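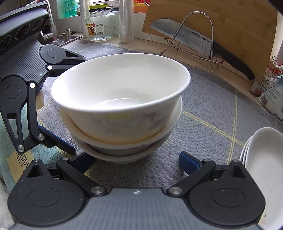 Dirivdale Stacking Bowls, Set of 3

We have been making these bowls in one form or another for longer than I care to admit, and they are still the first thing I reach for in my own kitchen. Cereal in the morning, soup at lunch, popcorn at night if the grandkids are over. If you only ever buy one thing from us (and I do hope you'll stay and look around!) I'd be happy for it to be these.

The set comes as a small, a medium and a large, each glazed inside and out, and they nest together so they take up no more room in the cupboard than the big one does by itself. The large holds a proper salad for four. The medium is right for mixing a batch of pancakes, and the small one has a little more depth than you'd expect, so your oatmeal stays warm while you hunt for the newspaper.

Choosing a glaze

There are two glazes at the moment. Marino is the glossy one and wipes clean with hardly any effort. Kutel is matte and softer to the touch - lovely to hold, though a metal spoon can leave faint gray marks over time, and those come off with baking soda and a damp cloth. Musa Jibrin mixes both glazes for us in small batches, so if you are adding to a set you bought years ago, please expect a bit of difference in shade. Tell us when you bought yours and we'll pick out the closest match we have on the shelf.

Everyday use

Fine in the dishwasher and the microwave. Please don't put them in the oven or over a flame, and let a bowl from the fridge come up to room temperature before you pour anything boiling into it. I lost a good one to hot stock that way and was cross with myself all evening.

Details

Set of 3 bowls: $78
Large bowl diameter: 255 mm
Material: stoneware
Glazes: Marino (gloss), Kutel (matte)
Ships in: 7 working days

Shipping and returns

Every set goes out in molded paper pulp with no plastic in the box. If something arrives chipped, send us a note with your order number and we'll put a replacement in the mail - no need to send the broken one back. Lids are sold separately under the Riltotia name, and the next batch of those is due in May.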